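**Siltbridge "legal innovator" shortlist - worth anything?**

**hkutt_law:** The Siltbridge list came out on 30/10/2026 and two people from our local bar are on it. Both run sites selling template contracts. I've read the write-up twice and can't find one word on how names were picked. Does anyone know?

**mazurek_fan:** You put yourself forward and pay 170 to enter. A mate at Stetberg did it in April.

**d_kusuma:** Bit unfair. Liên Trịnh is on it, and her tenancy letters site got my sister's deposit back. She earned that.

**hkutt_law:** I don't doubt she's good. I doubt the list. They say 1,815 entries were read by a panel of three. Read when, exactly?

**cuong29:** Posting from the spare room.
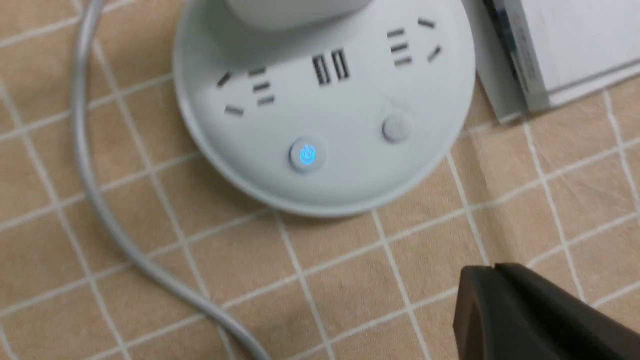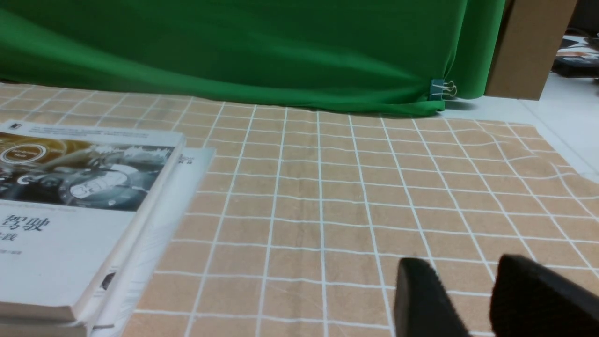
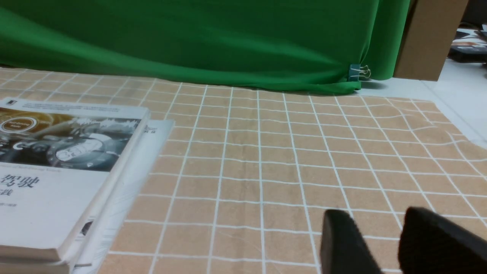

Anyway, I was a trainee at Willen when one of our partners made a list like this. He had the badge on his email footer within the hour. Clients never mentioned it. Other lawyers did - mostly to ask what it cost.

**d_kusuma:** So what would you have instead? Directories charge too.

**cuong29:** Some do. They also ring your clients, which this lot didn't.

**mazurek_fan:** My mate did get work out of it, to be fair. Two instructions.

**hkutt_law:** Two that he puts down to it. Did he ask them?

**mazurek_fan:** No idea. I'll find out.

**d_kusuma:** I've emailed Siltbridge for the judging rules. Will post whatever comes back.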